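### 4.2 Table clearing and dish handling

Draft text, numbers from the January runs. Gillies to check the Toledo rows before this goes anywhere.

Of all the chores in the set, dishes gave us the widest spread between people and policy. Total of 1,631 plate and bowl episodes kept after filtering, out of 2,150 recorded. Most of the dropped ones were lost tracking, not bad grasps. All were collected with hand-held grippers in lived-in homes, on whatever table the family had. No lab tables in this section (see 4.1 for those).

Operators were told to clear, stack or stand up dishes any way they liked, so long as both tools were used at least once. The policy, Pidus, was then trained on the kept episodes and run on a two-arm setup with the same jaws. We score an episode as done if the dish ends up where it was meant to go, upright or stacked as asked, with no help from a person. Chips and drops count as a fail even when the dish ends up in the right spot.

**Bowls.** Easy, mostly. Deep rim, lots of room for the jaw to go in. Pidus handles single bowls nearly as well as our operators do, just slower. Nested bowls are another matter, it tends to pull up two at once and then freeze.

**Plates.** Much worse. A plate lying flat gives the jaws almost nothing to get under, and the operators all found the same trick without being told: pinch the rim, tip the plate on edge, then bring the second tool in for support. Simanjuntak calls this tip-and-catch in his labeling notes and we keep the name. Pidus learned the pinch. It did not reliably learn the catch. In the Trutham homes it tipped the plate and then waited too long with the second arm, and the plate slid back down or rotated in the jaws. Glossy tabletops made this worse, and so did glazed plates under window light, where the depth estimate gets noisy in the center of the dish.

Pad wear also matters more than we expected. We changed pads every 9 sessions at first, then every 6 after Gillies noticed slipping on heavier porcelain. Episodes before and after the change are pooled here, which is not ideal. A split is in the appendix.

**Clutter.** Basins, mugs, kettles with cords across the table. Operators work around them with out much thought. The policy treats a cord like part of the table and drags it. We stopped several runs by hand for that reason and scored them as fails.

So can it clear a table yet? Bowls and cups on a tidy surface, yes, with someone nearby. A stack of good plates after a family dinner, no. The failures are not random either, they bunch up in the half second or so when the load passes from one gripper to two, and that's where more data should go. We tried the Perkitz controller as a swap-in for that step only; it held the plate better but was so slow that operators watching it asked if it had crashed. Results for it are left out of the main table untill we can rerun them on the full set.

*Figure 6. Two-handed plate handling with the hand-held tools, home setting.* 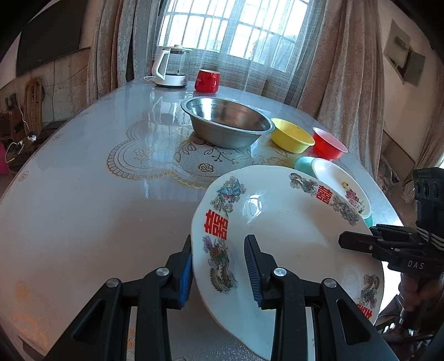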